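Urholm House Shared Kitchen: Progress Report to the Harkuria Fund
December 10, 2019
Prepared by Munther Khoury, project lead 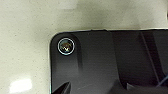 Are the new countertops finished and in use?
They are fitted, sealed at the joints and in daily use along the long wall and on the island. The short run beside the back door is still the old top and will be replaced in March.

1. Work covered by this report

The grant pays for new work surfaces, two sinks, wall storage and a revised layout for the shared kitchen at Urholm House. The kitchen is used by residents on both floors and by the lunch club. This report covers the period since our last update, which ended with the old cabinets out and the plumbing capped.

The base cabinets went in first. The floor drops toward the back door more than the survey showed, so the fitters from Azar had to shim the last cabinets before the tops could be measured. Azar made the templates after that was done and cut the tops at their own shop. Delivery was 3 days later than planned. The tops were carried in through the dining room, as the corner in the back hallway is too tight for the longest piece.

2. Countertops

We chose a pale cream surface with a fine gray and dark fleck. The residents looked at a plain white, a dark gray and this one. The white showed every coffee ring on the sample we left out, and the dark gray made the long wall gloomy in the afternoon. The speckled cream was the middle price of the three.

The finish has a shine to it, and light reflects off it in bright spots. Two residents said the glare bothered them when they were chopping at the island. We have ordered diffusing covers for the ceiling lights on that side. They come out of the contingency line and will be fitted by our regular electrician.

Crumbs are harder to see against the flecks than they were on the old plain top. The cleaning sheet now says to wipe the full length after each meal, whether or not it looks clean. Hot pans go on the trivets kept in the drawer beside the stove. Cutting is done on boards only. These points are on a card inside the cabinet door, in the three languages most used in the house.

The joint on the island was uneven when first fitted. Azar came back, lifted the smaller piece and set it again. I checked it with a straight edge afterward and signed it off.

3. Sinks and storage

Both sinks are connected. The one nearer the window drained slowly for the first week and the trap had to be taken apart and refitted. It has been fine since then.

Wall shelves are up on the long wall only. The shelves for the short wall were supplied in the wrong depth and Irnus has agreed to exchange them at no charge. Until they arrive, the dry goods are staying in the pantry and the large pots are under the island. This is workable but the lunch club cooks have to walk further than we wanted.

We are trying to keep the counters free of stored items. Under the old arrangement the toasters, bread bins and people's own jars took up most of the working space, and cooks ended up using the dining table. Small appliances now have a marked shelf and are put back after use. It works well in the mornings. Evenings are less reliable, and the subject is on the list for the next house meeting.

4. Spending

The countertop line came in $866 over the original estimate. Most of this was the extra template visit and the additional end panel needed where the floor drops. We covered it from the savings on the sinks and from contingency, and are not asking for more money. Receipts are attached separately.

Of the full grant, 90 percent is now spent or committed. What is left is for the back door section, the light covers and a small amount for touch-up paint. Azar has been paid for the finished sections. We are holding back the final payment of 50 percent on the back door section until it is in place and checked.

5. Problems still open

The back door section cannot be measured until the door frame is repaired. The frame is the landlord's responsibility and the repair has been agreed in writing, but no start date has been given. If it slips past February the countertop will slip too.

The backsplash behind the stove has a gap at the left end. Azar will fill it on the same visit.

The lunch club has asked for one lower section of counter so that members can work sitting down. This was not in the original plan. The short run by the back door would be the place for it, and Azar is pricing a lower base cabinet for us. I would like the fund's agreement before we change the drawing, even if the cost stays inside the budget.

6. Next steps

Exchange the short wall shelves with Irnus and fit them.
Install the light covers above the island.
Confirm the door frame date with the landlord.
Send the fund the price and revised drawing for the lower counter section.
Measure, cut and fit the back door section in March.

The final report will follow once the last section is signed off. Please send questions on the spending lines to me at the Urholm House office.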